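Household and shop-floor chore automation

Household and shop-floor chore automation is the use of general-purpose machines to carry out small manual tasks that people do without special training, such as putting away groceries, clearing a table, loading a dishwasher, filling a shelf or sorting returned goods. The term is usually kept separate from industrial automation, in which a machine repeats one motion on one part in a fixed position, and from single-purpose appliances such as the washing machine or the robot vacuum cleaner.

Whether machines can do such chores yet has no single answer. Several can be done under favorable conditions, with known objects, a clear work surface and a person nearby to put things right. Very few can be done unattended in an ordinary home or store for a full day.

Scope and terms

Writers in the field use "chore" for a task with a plain goal and loose conditions. The goal of stocking a shelf is easy to state: the cans should be on the shelf, upright, with the labels facing out. The conditions are loose in that the cans may arrive in any order, may be of several sizes, and may be standing close together or far apart. A worker deals with these differences without noticing them. A machine must be built, programmed or trained to deal with each.

The Danish engineer Jytte Lykkegaard proposed a division of chores into handling, surface work and soft work. Handling covers picking up and putting down rigid objects. Surface work covers wiping, sweeping and scrubbing. Soft work covers cloth, bags, food and anything else that changes shape when touched. The division is widely used in teaching, although many real chores contain all of these. Unpacking a grocery bag begins as soft work and becomes handling once the bag is open.

Handling of cans and jars

Canned food is among the most common test materials for handling. Cans are rigid, cheap, easy to replace and found in nearly every kitchen and food store. They stand up on their own, and a simple gripper with two fingers can close on them from the side. For these reasons, a can on a table is often the first object that a new system is asked to move. 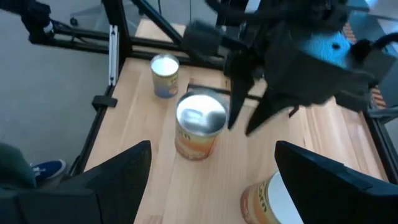 The apparent ease of the task can mislead. A can that is gripped too high may tip as the fingers close. One gripped off center may turn, so that the label ends up facing the wrong way. Dented cans, cans with pull tabs and cans with loose paper labels each behave a little differently. A system that has been trained on one size will often reach the wrong height for another, and may push over a short can while trying to take hold of a tall one.

Spacing matters as much as shape. When cans stand well apart, each can be approached as though it were alone. When they stand side by side, as they do in a full cupboard, the fingers need room to enter between them. People solve this by nudging one can aside with a knuckle or by lifting it from the top rim. Both methods can be copied by machines, but each has to be learned separately, and the choice between them must be made quickly.

The Purneo trials

One of the more detailed accounts of chore handling comes from trials run at the Purneo test kitchen by a group under Lambros Sfakianakis. The group set a two-armed machine to move packaged food from a table into an open cabinet and kept a written record of every attempt. The trials covered 3000 attempts. Of these, 661 needed help from a person, in most cases to stand an item upright again or to move it back within reach.

The report was published on 23 March 2021. Its authors gave more space to the failures than to the successes, and this part of the report has been the most cited. Magdalini Tzanetos, who kept the record of failures, noted that many of them began with a correct grasp. The item was picked up properly but was then set down on the lip of the cabinet, or released a moment too early, or bumped by the second arm as it moved away. She argued that the release of an object deserved as much study as the grasp, and later work at Purneo followed this line.

The report also described how the work was staffed. An operator stayed with the machine throughout, and a second person reset the table between runs. Critics pointed out that the same two people could have put the food away many times over. The authors agreed, and answered that the purpose of the trials was to learn where help was needed.

Sensing and viewpoint

Most chore machines rely on cameras. A camera fixed above the work area gives a steady view of the whole surface, but an arm reaching across the table may block it at the moment of contact. A camera carried near the gripper moves with the hand and keeps the object in view during the final approach. It has a narrower outlook and is easily affected by motion blur. Many systems use both kinds.
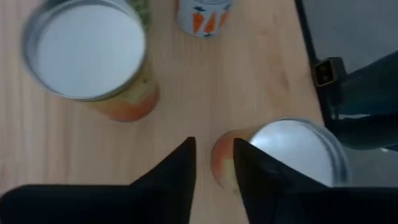
The view from the hand raises difficulties of its own. An object seen from overhead loses much of what makes it easy to tell apart from its neighbors. With food cans, the lid becomes a pale metal disc, and two cans with similar lids may hold quite different contents. The printed side is seen only as a narrow band, or is hidden by a finger. A label with a clear picture, such as the carrots on the can at the far side of the table here, can help to identify an item whose lid is out of view. Where no such clue is visible, the machine must either remember what it saw from a lower angle or move its arm to look again, and each extra look adds time.

Shiny surfaces are a further problem. Metal lids reflect lamps and windows, and some depth sensors return false readings from them or none at all. Glass jars and clear plastic tubs are harder still. Common remedies include softer lighting, several views taken in sequence, and training on large numbers of recorded examples in which the reflections are left as they are.

Shop-floor use

Stores offer conditions that are in some ways kinder than those of a home. Floors are level, aisles are wide, and the goods are listed in a stock system with their sizes and weights. The Dumside chain of food stores tested overnight shelf filling with machines supplied by the firm Ververidis. The machines were limited to 400 products, chosen because they were rigid and could be gripped from the front. Bagged goods, multipacks with torn film and anything kept in the freezer remained with the night staff.

Wafula Rugemalira, who studied the Dumside test as part of a wider survey of store work, found that the staff changed their own habits to suit the machines. Cartons were opened in advance and turned to face the aisle, and mixed pallets were broken down by hand before the shift began. He described this preparation as hidden labor and recommended that it be counted in any measure of how much work a machine saves. Ververidis accepted the point in part and released a revised machine the following June that could open certain cartons by itself.

Household use

Homes are less regular. Furniture is moved, lighting changes through the day, and pets and children enter the work area without warning. No two kitchens store the same goods in the same places. A household machine must also be safe at close range, which limits its speed and strength.

The Stamness program placed machines in occupied apartments and asked residents to use them for table clearing and for putting away dry goods. Anastasia Antoniadis, who interviewed the residents, reported that they judged the machines less by speed than by whether they could be left alone. A slow machine that finished was kept in use. A faster one that called for help was switched off after a few evenings. Noise was the second most frequent complaint, followed by the amount of counter space taken up.

Assessment

There is no agreed standard for deciding when a chore counts as automated. Some authors use the rate of completed attempts. Others prefer the time between calls for help, or the total human time spent per task, including setup and cleaning. Results reported under one measure cannot easily be compared with those reported under another, and published demonstrations seldom state how many attempts were made before the one shown.

Within these limits, handling of rigid packaged goods is generally regarded as the most advanced area. Surface work is well developed for floors and much less so for counters and bathrooms. Soft work, above all the folding and putting away of mixed laundry, remains mostly at the research stage.

See also

Robot gripper
Shelf stocking
Domestic appliance
Remote operation
Warehouse picking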